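Wrist view only versus wrist plus overhead – what 3,000 demos told us
Posted by Unnur Dalsgaard, 13 April 2022
4 min read
27 shares · 6 comments

Unnur Dalsgaard
Hello everybody, and thank you again for the kind words on my last thread! I promised I would come back once the Sidudeck runs were finished, so make yourselves comfortable, because I do tend to go on. We trained the same policy twice on the same 3,000 demonstrations, once with the overhead view and the wrist view together, and once with the wrist view by itself. Everything else stayed the same, right down to the learning rate (I checked it more often than I'd like to admit).

Over 50 test grasps per policy, the wrist-only one failed on 13 and the two-view one failed on 4. I was expecting a gap, but I was expecting it the other way around! My thinking was that the overhead view mostly gives the network a lot of tabletop to get distracted by, while the wrist sees the part that matters, right where the fingertips come down.

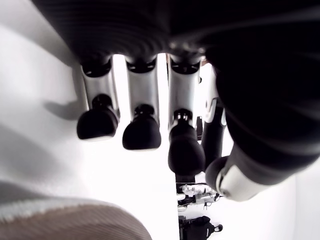
Kaj Hedegaard: I'd be careful reading much into that gap, Unnur, lovely as the write-up is. It's one seed for each policy, and we had a bigger swing than yours on Jitaru last June just from retraining with a different seed. Could you run a few more before the overhead view gets all the credit?

Unnur Dalsgaard
Fair point, Kaj, and I did wonder whether you would be the one to make it. More seeds are queued, but the cluster is busy, so it will be a while. I do still believe in the direction of the result, though. Most of the wrist-only failures came late in the approach, when the thumb gets between the lens and whatever the hand is closing on, and the policy seems to forget where it was going.

Sille Vigfúsdóttir
That sounds to me like a memory problem and not a camera problem. How many past images does the policy get? If it only sees the current one, then of course it is lost the moment the thumb swings across. We gave ours a short history on Lomedel and the late failures mostly went away, with no overhead view at all.

Unnur Dalsgaard
Just the current one, I'm a bit embarrassed to say. I'll add a history version to the queue – thank you, Sille, that is a really good thought.

Kaj Hedegaard
I don't agree that history fixes it. Ours learned to copy its own last motion and sailed right past the object. It looked wonderful on the validation loss, too.

Sille Vigfúsdóttir
Did you drop out some of the past images during training? We had the same trouble until we did.

Kaj Hedegaard
We didn't. All right, I'll try it, but I'm keeping my overhead view until then.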